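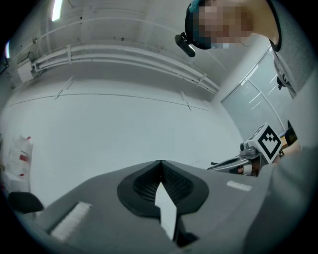 A White Desk and a Bunch of Pink Flowers

Welcome back to the Gurkel rooms gallery, October 2021! We've been through 42 rooms by now, and I still get a soft spot for the plain ones, the kind with a good wide desk and one cheerful thing sitting on it.

Pale pink blossoms and green leaves at the far side of a bare white desk, up against a white wall. I could look at a corner like that all afternoon (and the warm brown wood-grain floor does it no harm at all).

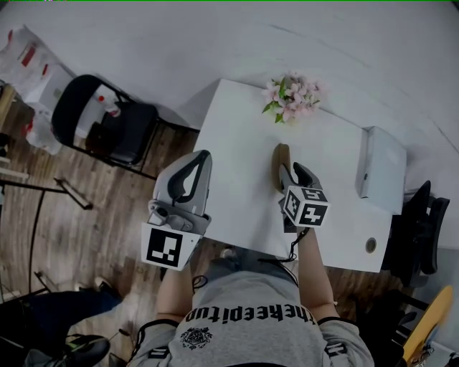 How do you keep artificial flowers from looking dusty?
A soft dry paintbrush every couple of weeks does nicely, and a quick rinse in cool water each May takes care of the rest.

Now for a look up, which I always forget to do until I'm nearly out the door. White ceiling, three long-glowing light panels heading off toward the back, and white pipes curving along the top of the wall.
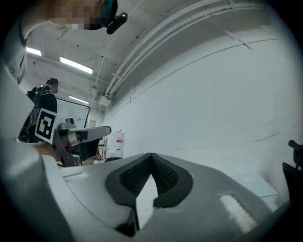

Ceiling lights and pipes, with company below.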